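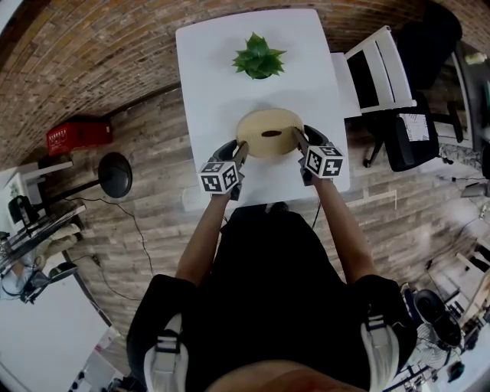 Figure 7.1 Round, puffy form on a level surface, with contact at the sides.

7 Shape Retention in Household Goods

Morenike Amadi and Siv Bråten
Tuesday, May 2, 2023

Chapter 6 dealt with the strength of a material taken as a sample: a strip of cloth, a bar of clay, a length of cord. A finished article seldom fails in the way its sample does. A cup cracks at the handle, a cushion goes flat in the middle, and a basket leans to one side long before any one strand has broken. The present chapter is concerned with how an article keeps its shape under the small loads of daily use, and with the ways in which that shape is lost.

Three terms are needed at the outset. The form of an article is its outline when no load is on it other than its own weight. The set is the part of a change in form that remains after a load has been taken off. The recovery is the part that does not remain. Set and recovery are both given as a share of the greatest change, so that the two always add up to one. A sponge pressed to half its height which later returns to its full height has a recovery of one and a set of zero.

7.1 Filled, solid and built forms

Goods are sorted here by the source of their stiffness. A filled form has a skin and a filling, and neither would hold the outline alone. A solid form is made of one body of material, and its stiffness depends on wall thickness and curvature. A built form is made of many lengths of a flexible material, joined so that each holds its neighbours in place. The sorting is by structure - the same outline may be found in all three groups.

Filled forms are the hardest to measure. The reading depends on how long the load is left on, and a result quoted without a time is of little use. In the Ezeani method, used throughout this book, a flat plate is lowered on to the article, a load of 2 newtons is held for 600 seconds, and the height is read again 12 minutes after release. The plate must be wider than the article. A narrow plate sinks into the skin and gives a reading for the skin only.
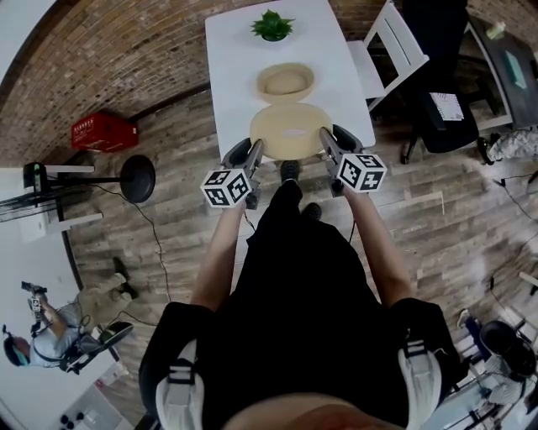
Figure 7.2 Two round bowls of different size. Side loads act across the diameter of the larger bowl.

The bowl is the usual case of an open shell. When it is pressed at two opposite points on the wall, the opening tends to become oval: the diameter between the points shortens and the one at right angles to it lengthens. The base resists this, and the change is therefore greatest at the rim. A turned or thickened rim reduces it a good deal for very little added weight. In a thin bowl of soft material the change can be seen by eye. In fired ware it is too small to see, but the stress is still present, and it is at the rim that old chips and hairline cracks begin to grow.

Size matters as well. If two bowls have the same wall thickness and the same outline, the larger is the less stiff of the two. Makers who enlarge a pattern without changing the wall often find this out from returned goods. The Rukach tables in Appendix C give wall thickness against diameter for 16 common materials.

7.2 Coiled and woven work 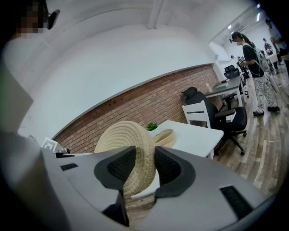

Figure 7.3 Woven straw hat with cream-beige rope coils.

In coiled work a long cord is wound on itself and each turn is fastened to the one before. The cord bends easily. The finished wall does not, as any bending must stretch or shift the fastenings. Stiffness is thus set by the joins more than by the cord, and a loose join lowers it over a whole region of the wall.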